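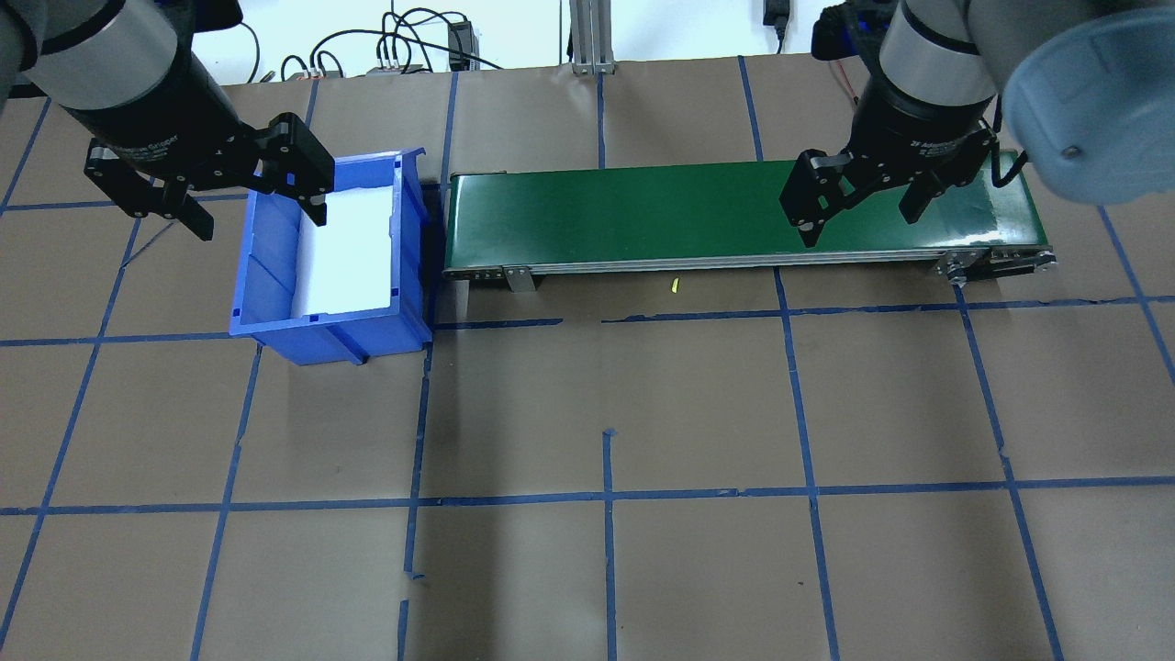

# Covering and marking a workbench, and getting more out of open-front bins

Most of these tips come from the packing bench in my garage, where I sort small parts and get orders ready to mail. They work as well for a craft table or a basement shop.

## Covering the bench

Brown kraft paper is the cheapest cover I've found. It takes glue drips, pencil notes and light oil, and when it gets ugly you roll it up and put down more. I buy the heavier weight. The thin kind tears the first time you drag a box over it.

- Wipe the bench down and let it dry before the paper goes on.
- Unroll the paper the night before and lay it curl side down with something heavy at each end.
- Overlap the strips by an inch and tape along the whole seam.
- Fold the paper under at the front edge and tape it from below. Sleeves catch on a raw edge.

If a wet spill soaks through, cut out that section and patch it the same day. Damp paper left on wood will leave a mark.

## Taping a grid

Blue painter's tape makes good lines on kraft paper. It shows up well and you can usually move a strip once if you got it crooked. After that it starts to lift the top layer of the paper with it.

Start from the longest straight edge you have. Mark both ends with pencil, then run the tape between the marks in one pull, holding it just above the paper until you reach the far end. Press it down from the middle outward. Do all the long lines first, then the short ones.

A grid gives every bin and tool a square to live in. When you clear up, you can tell right away what's missing. It also helps with cutting and folding, since you always have a straight line nearby to work from.

## Lining the bins

Open-front plastic bins are fine for small parts, but the bottoms are slick and things slide forward every time you move one. A flat piece of white foam fixes that. Sheet foam from a packaging supplier works, and so does the padding that comes around new electronics if it's flat enough.
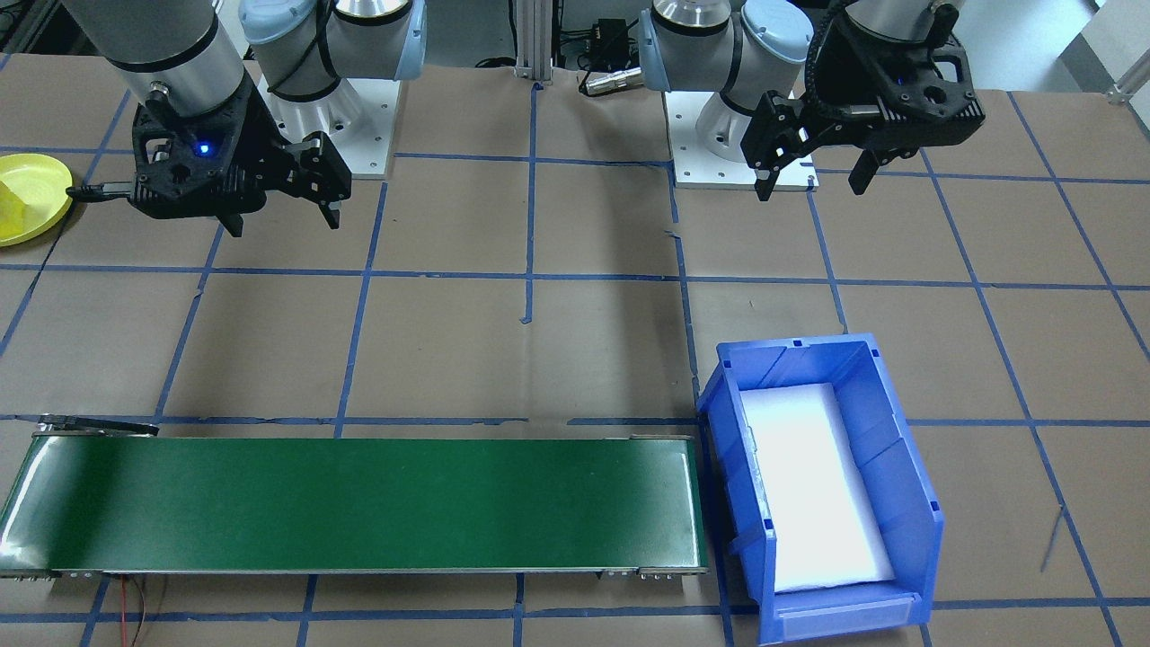
Cut the foam a little small. If it's tight against the walls it will bow up in the middle and small pieces roll to the sides. Trace the bin bottom on scrap paper first and trim that until it drops in flat, then use it as your pattern. A long snap-off blade does better than scissors – pull it toward you in several light strokes and keep your other hand well back.

White is worth asking for. Dark screws and washers show up on it under a bench lamp, and so does the grit you need to shake out. Wash the foam in dish soap and stand it on edge to dry.

I don't glue liners in. My neighbor Idris Wogan glued his, and when he wanted to use the bins for something else he spent an afternoon scraping.

## Labels

If your bins have a label slot on the front, use it. Cut the cards from a cereal box and write with a thick marker. Put the part name first and the size second. Mine have numbers too: 287 is flat washers and 311 is shelf pins, which matches the list taped inside the cabinet door. Pencil is better for anything that changes every month.

## Using a short belt on the bench

A small tabletop conveyor is handy if you pack the same thing over and over. Set the bin at the end of the belt, close enough that small items can't drop through the gap, and check that it doesn't rub.

- Run the belt slower than you think you need. Light items skid when they land.
- Unplug it before you clean it. Use a damp cloth with a drop of dish soap, then a dry one.
- Keep loose wires away from the rollers and off the part of the bench where you slide boxes.
- Don't use spray polish on the belt. It makes the surface slippery and the shine doesn't last anyway.

Check the side frame for loose bolts when you change the paper. Vibration works them out over time.

## Sandpaper and storage

For rough edges on plastic bins, 140 grit takes the burr off without leaving deep scratches. I keep a sheet of 60 for wood only and store it in a separate folder so I don't grab it by mistake.

Spare tape goes in a zip bag with the air pressed out. Dust on the side of the roll is what makes the edges ragged. Spare kraft paper should stand upright in a corner, with a strip of cloth tied around it, away from the outside wall. Rubber bands crease the roll and they get brittle by December.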